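Textiles and Surfaces
Unit 4: Light, Color and Reading a Surface
Course notes, September. Prepared by Leonor Vieira

Bring these notes to the studio session. The reading for this unit is the second chapter of the Tavares workbook, and the exercise at the end is due before Unit 5.

4.1 What we mean by surface

In Unit 3 we looked at how a cloth is built: the yarn, the twist, the weave or knit. This unit is about what reaches the eye. Two cloths can be built the same way and look different on a table, and two that look alike at arm's length can turn out to have nothing in common when you handle them. Most of the mistakes students make in matching fabrics come from judging in one kind of light and using the cloth in another.

A surface does two things with light. It takes some of it in, and it sends the rest back. A smooth surface sends light back mostly in one direction, so you see a highlight that moves when you move. A rough surface scatters light in many directions, so it looks much the same from wherever you stand. Satin is near one end. Wool felt is near the other. Most of what you will handle falls in between.

Terms to know:
Luster: the amount of shine seen at an angle.
Nap: raised fibers on the face, usually brushed in one direction.
Hand: how the cloth feels. We will not grade hand in this unit, but write it down anyway.
Ground: the part of a patterned cloth that sits behind the pattern.
Cast: a slight lean toward another color, such as a gray that goes green.

4.2 Direction of light

Light from straight above flattens a texture. Light from low on one side shows it, since every raised thread throws a small shadow. This is called raking light, and it is the standard way to check a cloth for slubs, pulled threads and uneven finishing. At the Zandemura mill the inspection tables had a lamp at one end only, set a little above the height of the cloth. The inspectors pulled the cloth toward them and watched the shadows.

Try it with a desk lamp. Hold a piece of plain cotton flat and lower the lamp slowly. At some point the weave appears. Note the height of the lamp. Then do the same with a napped cloth, and turn the cloth a quarter turn each time. Velvet will go from light to dark as you turn it. Plain weave cotton will change very little.

4.3 Color temperature

Lamps are described by color temperature, given in kelvins. A lamp at 3000 K is the warm light used in most homes. Daylight through a north window is much bluer. A navy that looks clearly blue by the window may look black under a warm lamp, and two navies that match under the lamp may come apart by the window. When two samples match in one light and not in another, the match is called metameric.

For this course, every match has to be checked in two lights, and both go in your notes. Write the lamp first and the window second. "Looks the same" without a light named beside it will be returned to you.

4.4 Dark neutrals

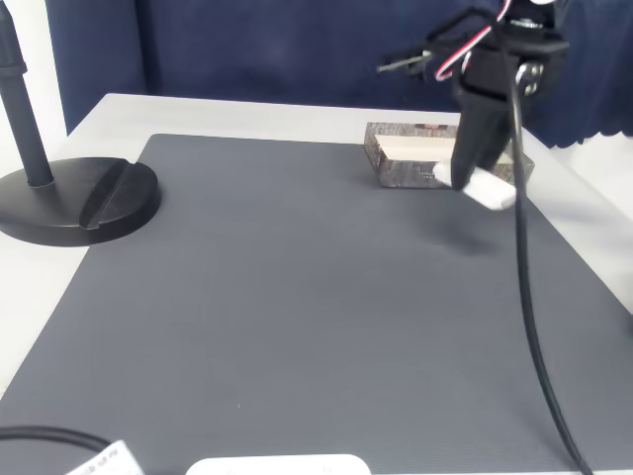
Dark neutrals are the hardest group to sort, and they are where we will spend most of the session. Charcoal, slate, navy and black all send back so little light that the eye has trouble telling one hue from another. The usual remedy is to put them side by side and to give the eye something pale to compare against. The dark gray mat and the navy cloth behind it are easy to tell apart partly because a strip of white table shows between them. Take the white away and you would be relying on texture and your memory of the last thing you looked at. White has its own problem, as the right side of the same table shows: under strong light it goes so bright that it starts to lose detail. Use a pale gray card in that case.

When sorting, work in this order. First separate warm from cool. Next separate by depth, lightest to darkest. Texture comes last. Students who start with texture tend to put all the wools together and then have to begin again.

Do not sort for longer than a few minutes at a stretch. The eye adapts to dark samples and begins to see differences that are not there. Look out of the window, then come back.

4.5 Sample cards

The Torance collection, which we use for Units 4 through 7, holds 900 cards. Each card has a swatch, a fiber content line and a box for remarks. The swatches are stapled along the top edge only so that you can lift them and see the back. Please do not remove them. Cards go back in the drawer by number.

Aurora Fonseca rewrote the remarks on the wool cards last year and her notes are the ones to follow where the older handwriting disagrees.

Exercise

Choose four dark neutrals from the drawer, no two of the same fiber. For each, record the card number, the cast, the depth in relation to the other three, and the luster as low, medium or high. Check each under the lamp and at the window. State which pair is the closest match, and whether the match holds in both lights. Half a page is enough.

Reading for Unit 5: Tavares, chapter 3, on dye and finish.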